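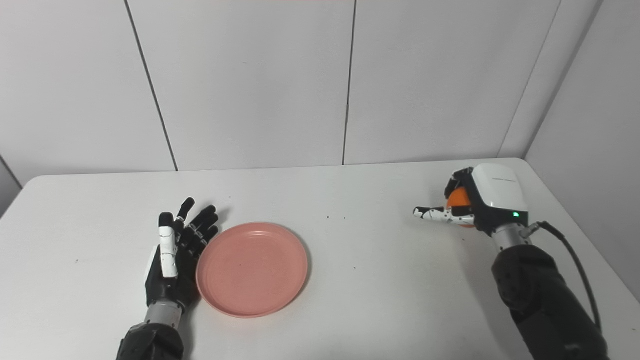
Robot hands get to grips with kitchen chores

Can a robot lay the table yet? Nearly, say the people at Doseo, and they are having a wonderful time finding out.

The small workshop put its two-armed machine through a run of kitchen chores on 30 January 2021, with plates and cups to move and food to pick up and put down. It got through four of the five jobs on its list. Folding a tea towel was the one that beat it.

"A child does this without looking," said Heloísa Bezerra, who leads the tests. "For us, every plate is an adventure, and I love it!"

Speed is still the sticking point. Clearing one place setting took roughly 60 seconds, and anything thin and flat on a table remains awkward for stiff fingers. Round things are easier to hold, though letting go of them gently takes practice too.
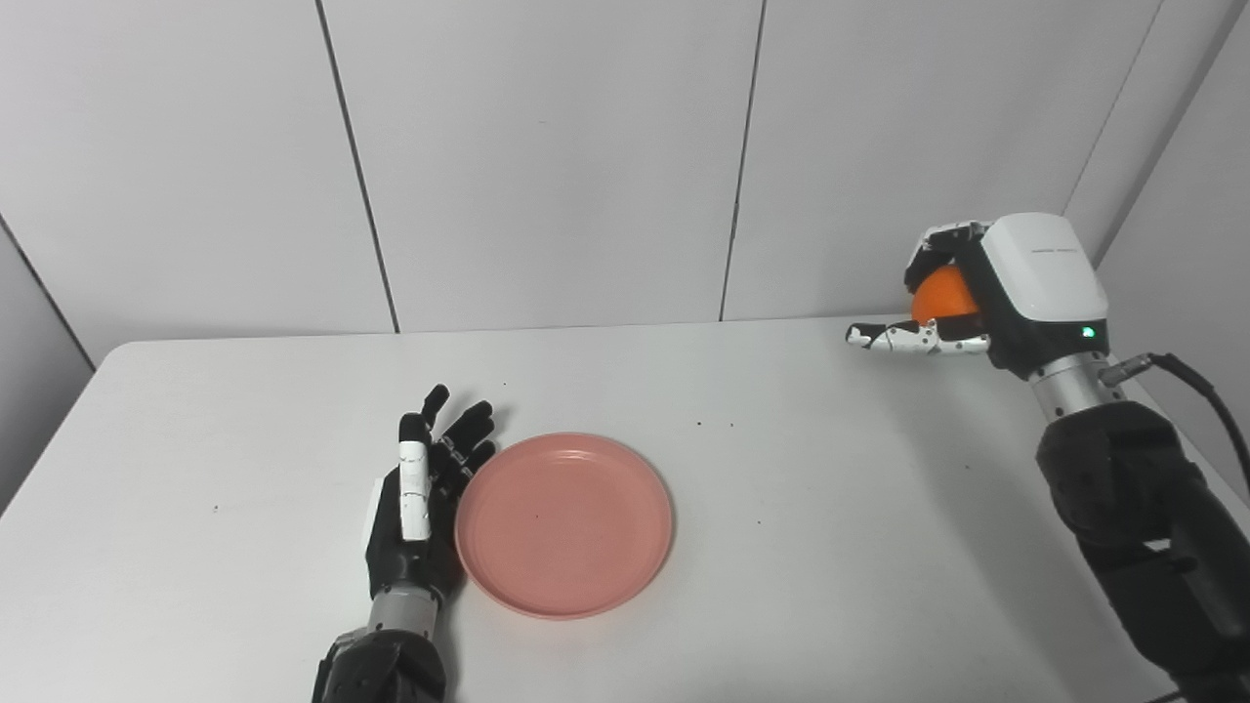

A pink plate by the robot's left hand, and an orange ball in its right.

Mattes Rathjen, who writes the software, wants to try cutlery next. The team hopes to move on to a real kitchen in April, crumbs and all.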